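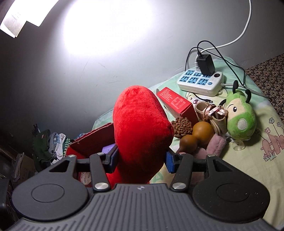
Section 11. Clearing and making up the bed

11.1 Before you begin
The bed in each Flanness guest room is often used as a work surface while gifts and parcels are being opened or packed, and it must be returned to proper use before the room is handed over. Small appliances, cartons and soft items should be dealt with in the order given in this section. A typical starting point is a printed sheet with a power strip at the back against the wall, a charger plugged into it with its cables running over the bedding, an open red cardboard box, and a red heart-shaped pillow still to be put away. The procedure applies equally to single and double beds. It replaces the instructions issued with the Rustent bed frame, which did not cover electrical items.

11.2 Electrical items
1. Switch off the power strip at its button and wait for the indicator to go out.
2. Unplug each charger by its body. Do not pull on the cable.
3. Gather the cables from the bedding, coil them without sharp bends and secure each coil with a Fluno tie.
4. Move the power strip to the shelf bracket beside the bed. If the room has no bracket, place the strip on the floor, clear of curtains and blankets.

CAUTION: A power strip must not be left on a mattress, sheet or quilt while anything is plugged into it. Bedding can hold in heat and cover the sockets.

5. Inspect the strip and the plugs for cracks or discolouration. Damaged items are to be labelled and taken to the electrical store, Room 107.

11.3 Boxes and soft items
1. Close any product box that is lying on its side and stand it upright on the desk. Check the bedding for small parts before the box is moved.
2. Brush plush items with a soft, dry brush, following the direction of the pile. Heart-shaped pillows should be brushed from the lobes down to the point.
3. Open the storage box fully and wipe the inside with a dry cloth. Check the corners for loose card and dust.
4. Lower the plush item into the box with the fuller end uppermost. Support it from below and avoid gripping it by a seam or by any narrow part.
5. Settle the item with the flat of the hand. The lid should close under its own weight. 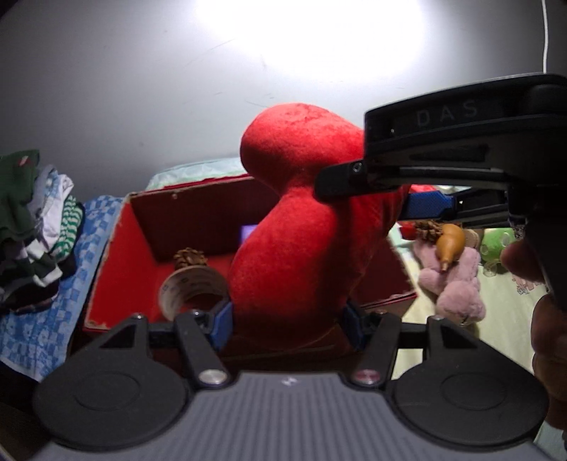 Figure 2. Red plush item upright at the open box.

Note: Boxes with scuffed edges may continue to be used, provided that the corners are sound and the lid closes. A box which has split along a fold should be replaced from the linen store, Room 223.

Note: Do not compress a plush item to fit a smaller box. The filling may remain creased after long storage, particularly where the shape narrows. Larger boxes can be requested from Teodor Lazăr.

11.4 Making up the bed
1. Remove the used sheet by folding the four corners towards the centre, so that crumbs and packing scraps are kept inside it. Shake it out before it goes into the wash.
2. Check the mattress for marks and turn it if the date on its label has passed.
3. Fit a clean sheet. Patterned sheets are laid with the printed side up and any pictures facing the foot of the bed.
4. Return pillows to the head of the bed. Decorative pillows remain in storage unless the guest has asked for them.

Bedding marked Szabó is to be washed separately at a low temperature — see the care label for the exact setting.

11.5 Record
Enter the room number and any damaged items in the room book. Questions about this section should be addressed to Benedek Kelemen.

Section last revised 8 April 2025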